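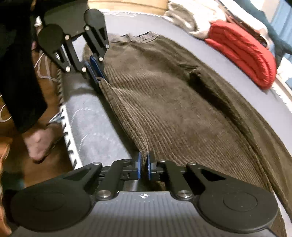
How long does a walnut hull bath need to sit before it gives a proper brown on cotton?

Two full days of soaking, then an hour at a low simmer, then a night in the pot with the heat off. The Parry recipe says one day, and one day gives tan.

17 Jun 2024, dye bench

Finally got the deep one! Swatch 5 came out of the rinse this morning and it is so much richer than anything we had in February that I went and dug out the old card to be sure I wasn't kidding myself. The February swatches look like weak tea next to it.

What changed: same hulls (the frozen bag from Rokholm, nearly gone now), same pot, but I scoured the cotton twice. Glenys Hughes has been telling me for months that my scouring was lazy, and she was right. The second scour water still came out yellow, so there was plenty of wax left in there. I also went back to well water from the Workaseck side. The tap water here has gone hard again, and I didn't want two things fighting me.

Pot log: hulls in mesh bag, lid on, stirred whenever I walked past. Wetted the cloth overnight. Kept the simmer low enough that I could only see a bubble now and then — it did creep up once while I was on the phone, so watch the left burner, it runs hot. No mordant on this one. Swatch 4 had alum and is a shade warmer, maybe a bit redder in daylight. I like both, but for the Matutside blankets I'd go with 5.

Ran a little iron into the leftover bath, just a splash of the rusty nail jar, and dipped a scrap for five minutes. Gorgeous gray-brown, almost charcoal at the selvage! It got streaky where the cloth was folded, so next time use the wide pot and keep it moving.

Still to do: light test. Half of each swatch goes under card in the south window, pins at the corners, leave it alone until the edges show something. Rub test on white cotton once they are bone dry.

Glenys, if you use the pot before me, the bath is good for at least one more round. Strain it first. The mesh bag has a hole and there are bits everywhere.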